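How to make a break-up playlist that you can stop listening to

Filed under: Getting over it
212 shares

These instructions cover building a playlist for the weeks after a relationship ends, and retiring it when those weeks are over. They assume a music app that lets you reorder tracks and turn off automatic suggestions. The steps below use Foltar, but the menus in Tovine are close enough to follow.

Before you start

Set aside one evening. Turn off shared listening if your former partner is still on your plan or follows your account. In Foltar this is under Account, then Privacy, then Visible activity. Check it on the phone and the computer separately, as the two settings do not always agree.

Step 1. Pull out the shared songs

Search your library for any track that belongs to the relationship: the first dance at somebody's wedding, the album from the long drive, anything they sent you. Move these to a separate list and give it a dull name. Mine is called Lildale, after the town where we rented a flat. Do not delete them. Deleted songs tend to be looked up again at two in the morning, and the app then starts recommending them.

Step 2. Set a running time

Keep the list to 60 minutes. A list of 600 songs on shuffle has no end, and an end is needed. Turn off autoplay so that the music stops after the last track.

Step 3. Sort by mood

Divide the songs into four groups and play them in this order:

Sad, addressed to the other person.
Angry.
Sad, but about something else.
Neutral, preferably with no words.

The first group should be the shortest. If it takes up more than a third of the list, move the slowest tracks out. Instrumental pieces are useful at the join between the second and third groups, where the change of tempo is otherwise abrupt.
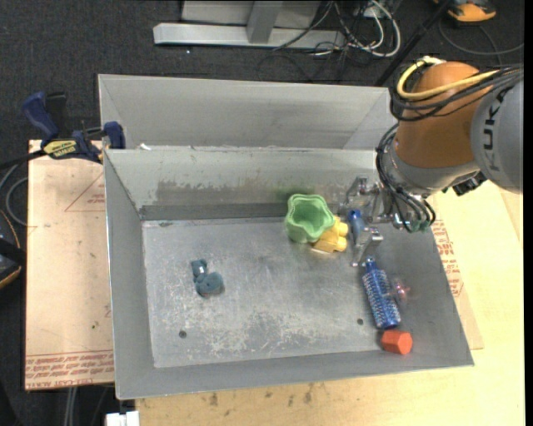 Step 4. Fix the listening times

Choose one time of day and keep to it. Early evening works. Bed does not, and neither does the commute if you used to travel together. Use a speaker where you can, as headphones make it easier to start the list again without noticing.

Step 5. Replace songs weekly

Once a week, remove five songs from the first two groups and add five to the last. Take new songs from artists you had not heard before the break-up. If you live with other people, ask them for suggestions, but check the words first.

Step 6. Retire the list

When the first group is empty, rename the playlist with the month, for example July, and archive it. Leave the separate list from step 1 where it is. Try one track from it after a few months. If you get to the end and go on with what you were doing, the songs can go back into the main library.

3 comments

sarkar_road: Step 4 is the one I got wrong. I had mine on in the car for the whole of last winter.

pell77: In Tovine the autoplay switch is under Playback, not Account. Took me a while to find.

mossgate: What do you do if the shared songs are by your favourite band? I moved everything over and had hardly any library left.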